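Roasting chestnuts in a home oven

Fresh chestnuts turn up in shops here from late March and are at their best in April. The season is short, and the nuts don't keep the way walnuts or almonds do, so treat them like fresh fruit and plan to cook them within a few days of buying.

These instructions are for an ordinary fan-forced oven. If yours has no fan, add 20 degrees to the temperature.

What you need

Fresh chestnuts, 500 g (enough for 3 or 4 people as a snack)
A small sharp knife, serrated if you have one
A large bowl
A heavy baking tray
Two clean tea towels

Choosing the nuts

Pick them up one at a time if the shop lets you. A good chestnut feels heavy and the shell doesn't give when you squeeze it. If it rattles, the nut has dried out and shrunk away from the shell. Leave behind any with pinholes, which mean grubs, and any with grey or green fur at the pale end.

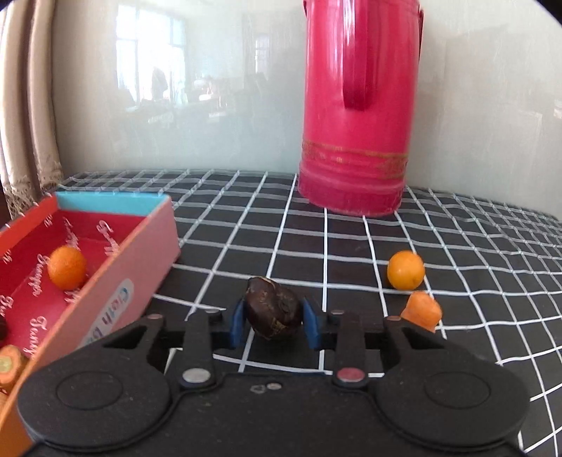 Size matters less than people think. Big ones are easier to peel, but a bag of mixed sizes cooks unevenly, and that causes more trouble than small nuts do. I buy mine loose at the Zollasbridge growers' market on a Thursday and sort them when I get home. The netted bags at the supermarket are fine early in the season and hit and miss by May.

Storing

Put them in a paper bag in the crisper. Plastic makes them sweat and go mouldy. For longer storage, score them and freeze them raw in their shells, then roast from frozen and allow an extra 9 minutes.

Method

1. Heat the oven to 200°C fan-forced.

2. Tip the nuts into a bowl of cold water. Throw out most floaters. One that only just bobs is worth cutting open to check.

3. Dry the rest and lay each one flat side down on a folded tea towel. Cut a cross, or one long slit, across the rounded side. Go through the shell and the brown skin under it, but not far into the flesh. Do not skip any. An uncut chestnut can burst in the oven, or on the bench after it comes out.

4. Soak the scored nuts in hot tap water for 10 minutes and drain. The steam helps lift the inner skin.
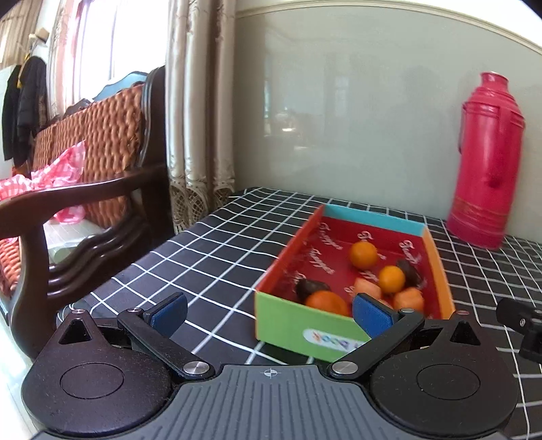

5. Spread them on the tray in one layer, cut side up. I use an old Peltonen tray that has gone black with use – a thin one will scorch the bottoms, so double it up if that's all you've got.

6. Roast for around 25 minutes, shaking the tray halfway. They are ready when the cuts have curled back and a knife slides in easily.

7. Wrap the lot in a dry tea towel, squeeze until you hear the shells crackle, and leave for five minutes.

8. Peel while hot. Take out 2 or 3 at a time and keep the rest wrapped. Once they cool the inner skin grips again, and you'll need to put them back in the oven for a couple of minutes.

If the skins won't come off

Usually the cut was too shallow or the nuts were old. Drop the stubborn ones in boiling water for a minute and try again with the tip of the knife. Some varieties just peel badly, so ask the grower which ones they eat at home.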